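Keeping the Shared Kitchen in Order: A Conversation at Trerthorpe

The shared kitchen at Trerthorpe serves 87 residents across two floors of the main building. It is open from early morning until 10 at night, and for most of that time someone is cooking, eating or cleaning up. Responsibility for the room rests with the housing services office, whose kitchen supervisor agreed to speak with the residents' bulletin in August, shortly after the revised cleaning guidelines took effect.

The supervisor has held the position through two renovations and considers the tables the most important part of the room. "People look at the stove first," the supervisor said. "I look at the tables. If the tables are clear, the rest of the room tends to follow. If there is a bag of onions on one of them at noon, there will be four bags by dinner."

Under the previous guidelines, each table carried a tray with salt, pepper, a sponge, a bottle of spray and a stack of napkins. The trays were intended as a convenience. In practice, according to the supervisor, they collected whatever residents did not wish to carry back upstairs. "We found keys, batteries, birthday candles and a great many soy sauce packets. Each tray had to be lifted, emptied and wiped underneath, and the sponges were in poor condition by the end of a week."

The trays were withdrawn in the spring. Salt and pepper are now kept in the cabinet beside the refrigerator, and spray bottles hang from a rail by the sink. The one item approved to remain on a table is a roll of paper towels, placed upright toward the wall.

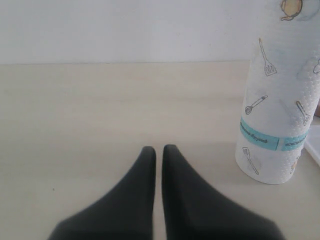
Paper towels on a light-colored table in the shared kitchen at Trerthorpe.

Asked whether cloths had been considered instead, the supervisor said that they had been tried for one full term. "Cloths are a good choice for a household. With this many people, a cloth is used on the floor at breakfast and on a table at lunch, and there is no way of knowing. We still use cloths for the weekly cleaning, and those are washed here the same evening."

The choice of towel drew more comment from residents than the office had expected. The printed kind, with its drawings of kitchen utensils, replaced a plain industrial roll. The supervisor was brief on the subject. "The plain ones tore. These have a raised texture and they pick up oil. Several people told me they liked the drawings, and I was pleased to hear it, but I would have ordered them blank."

The supplier, Sirnurine, delivers to the building once a month. The budget line for paper goods is fixed, and the office asks residents to take one sheet at a time for ordinary spills. Larger spills should be dealt with using the mop in the hall closet, which remains unlocked.

The care of the tabletops is set out in a single page posted inside the cabinet door. Crumbs are to be brushed into the hand and not onto the floor. The surface is then wiped along its length with a damp sheet, beginning at the wall, and dried with a second. "The edge against the wall is where flour goes," the supervisor said. "You cannot see it on a pale surface. You can feel it, so I ask people to run a hand along there before they leave."

Hot pans are a continuing concern. Trivets are stored in the second drawer, and the office has asked that they be returned there after each meal. The supervisor noted that one table had been replaced last year following heat damage, at a cost the office would prefer not to meet again.

Residents of the Diệp wing, who joined the shared kitchen this summer while their own is being refitted, have been assigned shelf space on the left side of the pantry. The arrangement will continue until the work is finished. The supervisor described the first weeks as orderly, apart from some confusion over the freezer – labels are now available from the front desk.

Suggestions concerning the kitchen may be left in the box outside the housing services office. The supervisor reads them each morning before the room opens. Most of the recent ones, the supervisor said, have been requests for a second can opener, and one has been ordered.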